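# Why a Cutting Board Has a Groove

A cutting board protects the counter and the knife. Bamboo is a grass with hard, straight fibres.
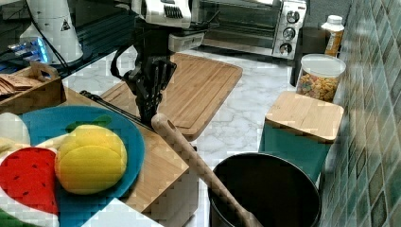
The groove is a shallow channel. Juice from cut fruit runs into it and stays off the counter.

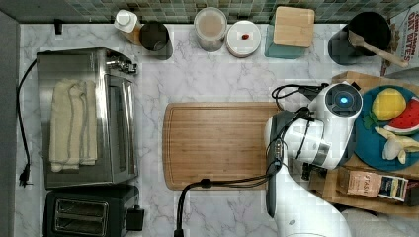 Dry foods need different storage. Moisture makes powders clump, so they go in containers with lids. The teal canister at the back has a wooden one. Colour does not affect how well a lid seals. 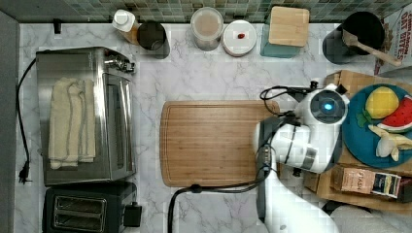
*Bamboo board with juice groove, on a marble counter.*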